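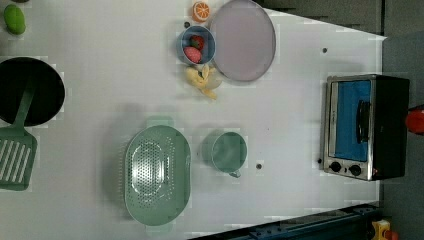
**Setareh Jafarzadeh**
*Toy library coordinator, Zomosden Family Center*

## Does the play kitchen need more stuff?

July 2020

Every spring somebody asks me when we're getting new things for the play kitchen, and every spring I say I'll think about it. This year I did think about it, mostly because the spring catalog from Rosidix landed on my desk in May with a page folded down by a hopeful parent. The page showed a "complete starter kitchen" of 258 pieces. I have put away a lot of toy food in this job, and I'd like to know who is supposed to be starting with 258 of anything.

The catalog says a bigger set "builds richer pretend play." Maybe. I went looking for what that was based on and found a photo of a smiling child and a discount code. So I'm not convinced, and I'd rather tell you what we lend out now and why I'm in no hurry to change it.

The kitchen bag has a frying pan, a green spatula with slots, a mint colander, a cup to go with it, a little blue bowl, a lavender plate and a toaster oven. For food there's a banana that comes with its peel partly open, a strawberry, an orange slice and a few other bits. You can get all of it onto a tabletop and still have room for elbows. When I lay it out for a family picking up for the first time, the parents sometimes look a little let down. The kids go straight for the toaster oven.

I'll admit the toaster oven was my mistake, or I thought so when I bought it. I figured it would be a one-week wonder. It has been requested by name more than any other toy in the library, and in our house (yes, I test these at home) it has baked the banana, the bowl and a pair of socks. I still don't think it teaches anyone to cook. One mother told me it got her son to eat strawberries. I asked if he was eating them before, and she said, well, yes, a few.

The colander is the piece I would defend. It's a hat, a boat and a jail for small animals, and once in a while somebody drains something in it. It costs next to nothing, and the catalog buries it on the last page under "extras." The plate is fine. The cup is fine. I have never seen a child use the spatula to flip anything, though I hear a lot about drumming.

Ademir Barbosa, who runs our Saturday family hour, disagrees with me and asked for equal space. His view is that two kids can share a banana but five can't, and that once we're back to full groups we'll want doubles of the popular things. That is a fair point, and I've told him I'll price a second pan and more fruit – from Skandix or wherever is cheapest, and without the 30 pieces of plastic sushi that seem to come with everything lately.

Until then, borrowing goes like this:

- Kitchen bags go out for 12 days. Pickup is at the Dow Street door, by appointment.
- Wash everything in warm soapy water before it comes back. Wipe the toaster oven with a damp cloth and please don't dunk it.
- Check under the couch. It's always the strawberry.
- A lost piece is no big deal, but put a note in the bag so I don't spend my lunch hunting for it.

If you have a strong case for the giant set, send it to me. I'd like to hear from people whose kids have had one longer than a month. We have 20 families on the list for the kitchen right now, so if yours is sitting in a closet, please bring it back.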